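Basket task, 300 demos vs 1,407 - wrist cam only?

stotdale_bench
Trained on 300 demos first, then the full 1,407. Pink thing goes in the orange basket, two arms, same policy. Full set does better on the grasp, but the placing barely moved. Tried dropping the overhead view for the last 2 runs and it got worse. Views from the setup:

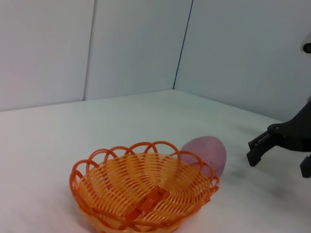
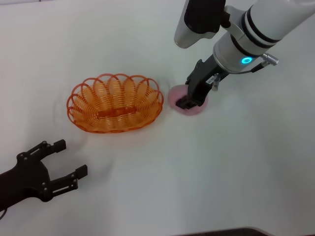
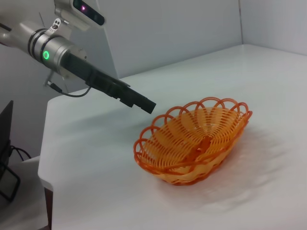
Orange basket from three cameras, Bronville bench

esico77
barely moved by how much?? you can't post that without a number. how many seeds

stotdale_bench
3 seeds. Numbers when the last one finishes, didn't want to post half a table

pinchpoint
Bet it's the basket. Scalloped rim, light coming thru the weave, the wrist view is half orange up close. We had the same thing on the Bañuelos tray task, swapped in a solid bowl and placing went up right away

esico77
disagree. swapping the bowl just makes the task easier, tells you nothing about the data. 300 vs 1407 only means somthing if the extra demos have new start positions

stotdale_bench
Mostly the same start positions tbh. New ones were added in June but only for the left arm

esico77
well there you go

pinchpoint
Still the basket imo. Run both - solid bowl, same 300, and post it

stotdale_bench
ok, bowl run is queued after seed 3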